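Search this site
Search for:
Go

Grirnden thread, unrolled. Posts by Italo Caputo.

ok it's Saturday, I have coffee, and I promised a few of you a proper update on the gripper build. Long thread, mute me now if you only follow me for the bread

quick recap for new people: I'm building a hand-held gripper at the shared shop on Stasimwood. You squeeze the trigger, two soft fingers close, and later the same fingers go on the little arm at my place. The whole project is called Grirnden. No, it doesn't stand for anything. I typed it wrong once and kept it

where we left off: version 3 of the fingers. Version 1 was way too stiff, it held a marker fine and then crushed a paper cup. Version 2 was so floppy it folded backwards when I picked up a tape measure

so for 3 I kept the outer wall from the first one and thinned the ribs. Printing flexible stuff is SLOW. One finger took most of an evening and I had to stop the first try because the filament buckled right above the nozzle (turn your retraction way down, people told me, I didn't listen, I'm listening now)

the other thing I changed is the linkage. The old one had a printed pin and it wore into an oval after a week of squeezing. Metal pin now, and oh man, the difference in how it feels! No more mushy bit at the start of the pull

someone asked about return springs. I tried the one out of a clothespin, too strong, my thumb was done after ten minutes. The one in there now came out of the shop's junk drawer so I can't give you a part number, sorry

test objects! I started with blocks like everybody does and blocks are boring. They'll sit there and let you be bad at it. Paper is where you find out what your fingers are doing

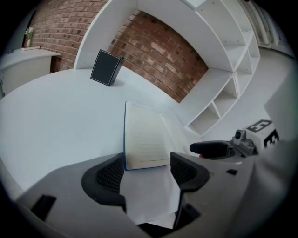
my rule for a paper test is that I get one squeeze, no regrabbing, and I have to lift whatever it is clear of the table and put it back down. If it slides or creases I write down which. My success rate across the whole evening was 70 percent, and I was hoping for better but I'll take it

the misses are nearly all the same miss. I come in at a slant, one fingertip lands first, and it pushes the sheet away before the other one gets there. That's me and my wrist more than the hardware, I think? But a good gripper should forgive a bad wrist a little

Piras (shop friend, builds clocks, very patient with me) thinks the tips should be a hair longer so they touch before the middle does. I think the tips should be softer. We've agreed to print both and the loser buys lunch

side note on the logging. I've got 3,775 squeezes on the counter since I swapped the pin. The counter is a tiny switch glued behind the trigger and it double-counts if you're jittery, I fixed that with a short delay in the code. If yours is counting too fast, try that before you go buying a new switch like I did

no cracks in the fingers so far. The first set split at the root way sooner than that. I rounded the inside corner where the finger meets the mount and it seems to have helped a LOT

things I still don't like: the grip is sized for my hand and I have big hands. My niece tried it and could barely reach the trigger. Also it's nose heavy, so after a while your forearm starts complaining

things I do like: it goes together with 11 screws, all the same size, one hex key. I can swap a finger standing up at the bench without losing anything on the floor. The last version needed two people and some swearing

next up is the motor version. Same fingers, same linkage, a servo where my hand goes. I've got the bracket half drawn and I keep redrawing it instead of printing it, feel free to yell at me

I'm aiming to bring both to the open bench night in Tesville in October. Come squeeze it. Bring weird objects, floppy ones please, I've had enough of blocks

files: yes, I'll share them, once I've cleaned up the names. Right now the good one is called finger_new_new_b and I refuse to let you see that folder

ok replies. Yes you can print it on a cheap machine, mine is a cheap machine. No I haven't tried casting the fingers in silicone, if you have, please tell me how bad the mess is

going back to the bracket now. More when there's a servo moving

Filed under: Robots, 3D Printing, Shop Projects

© 2019 Italo Caputo | Contact | Back to top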